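How I lay out a quilt before I sew a single seam

Posted 1 Jul 2018

I've had a few emails since the last post asking how I get my blocks to line up when I've only got a little house and no design wall. Short version: brown paper and painter's tape. Long version follows, so go and put the kettle on!

I learned this from Mebrat Wako, who taught the evening class I took in Zutdale years ago. She'd lay the whole quilt out flat on paper first, every block, and not let any of us near a sewing machine until we'd lived with it for a day or two. I was horribly impatient about it. I'd already bought my thread. But the one time I skipped it I ended up with two identical green blocks side by side, right in the middle, and I still see them every time I make the spare bed.

What you need

A roll of kraft paper, the wider the better. Blue painter's tape (the cheap stuff is fine, but don't use masking tape, it goes gummy and tears the paper when you shift it). A long metal ruler, a soft pencil, and a table you can do without for the weekend. If the kids need the table for tea, use the floor and shut the door on the dog.

Covering the table

Roll the paper out with the curl facing down and leave it for an hour with some heavy books on the corners. If your table is wider than the roll, run two lengths side by side and overlap them by a couple of centimetres, then tape along the join. Work from the middle out and smooth it with your forearm as you go. You'll get a few creases. I used to iron mine (truly) and it made no difference to the finished quilt whatsoever.

Marking the grid

Measure your finished block, without the seam allowance, and use that as your spacing. This catches everyone out. If you use the unfinished size your layout will look far bigger than the quilt you end up with, and then you'll be scrambling for a border.

Put your first line down the centre and your second straight across it. Check that corner with the ruler before you do anything else, then measure everything outwards from those two lines. If you start at one edge and work across, every tiny wobble gets added to the next one and by the far side you're well out.

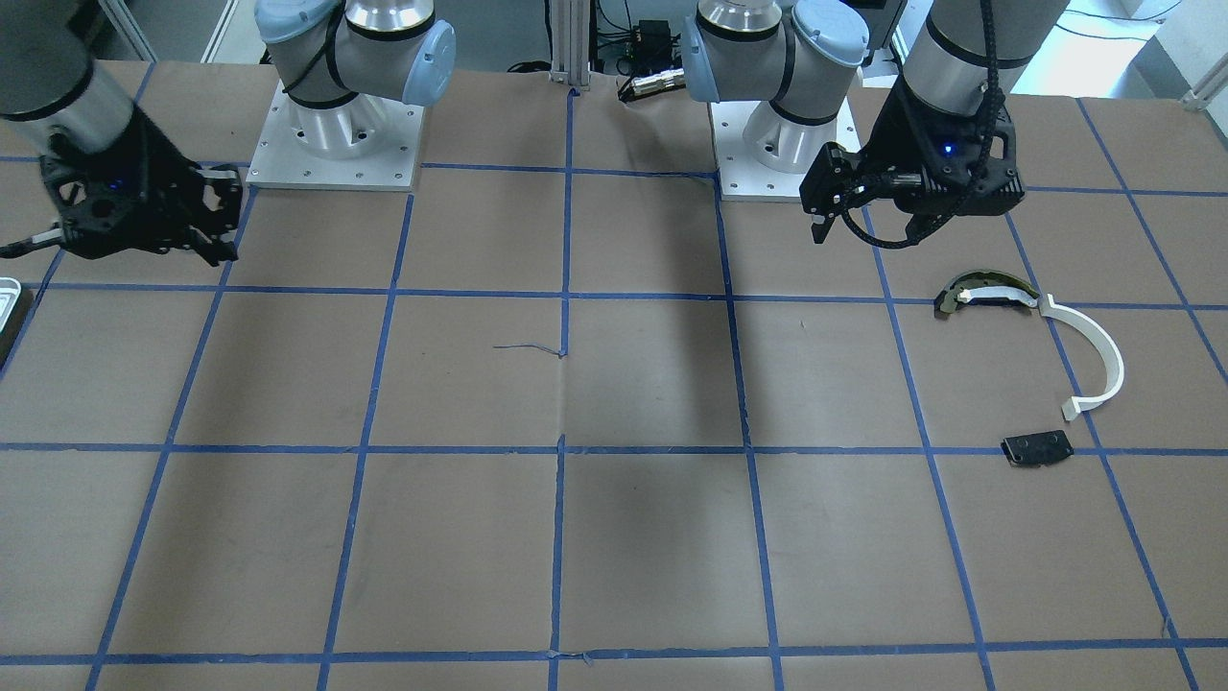
For a lap quilt I usually plan on 76 blocks or fewer, and I write the row number in pencil at the left of each row. Pencil, not pen! Pen comes off on pale fabric and I've the cream homespun to prove it.

Don't stretch the tape as you lay it. Pull a good length off the roll, hold it just above the paper, let the middle touch first and then press out towards both ends. Stretched tape shrinks back overnight and you get a wavy line.

Trim your ends with scissors if you like them tidy. I mostly tear.

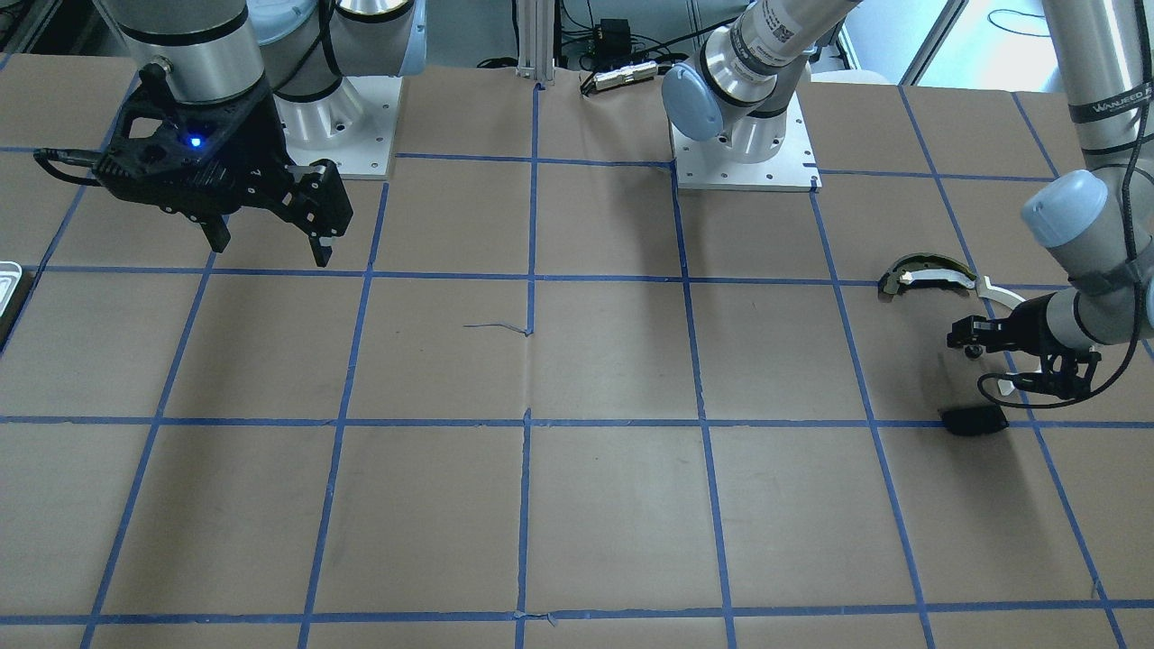

Blue tape on brown kraft paper, with a stray bit still lying on the grid.

Placing the blocks

Darkest fabrics first. I scatter those about until they feel balanced, then the lightest, and fill in with the mediums. Then I walk off and do something else. When you come back, squint, or take your glasses off if you wear them, and any clump of colour will jump out at you.

My neighbour Berhanu Fikre stands on a chair to look at his, and he's right that the height helps, though I'd rather he used a proper step. A photo on your phone switched to black and white does nearly the same job.

Swap blocks one pair at a time. If you move six at once you'll never remember what you liked about the old version.

Getting it to the machine

Once you're happy, pin a numbered scrap to the first block of each row and stack the row from left to right, first block on top. Clip the stack and put it in a tray. Sew the rows in order, press the seams of odd rows to the left and even rows to the right so they nest together, and lay each finished row back on the grid before you start the next.

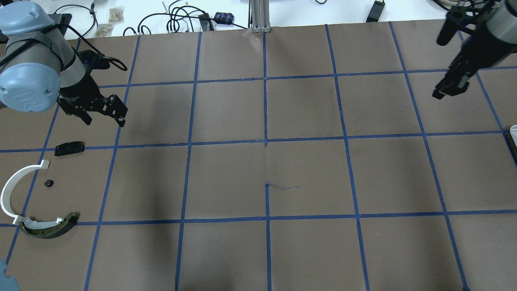
The paper grid, taped both ways.

Fold the paper up when you're finished, tape and all. Mine lasted through over 27 quilts before the centre fold gave out, and I only replaced it in June. If you change block size you can peel the tape and go again, just pull it back slowly on itself, low to the paper.

Next post will be sashing, for those of you who asked. I've got the fabric washed and it's still on the line.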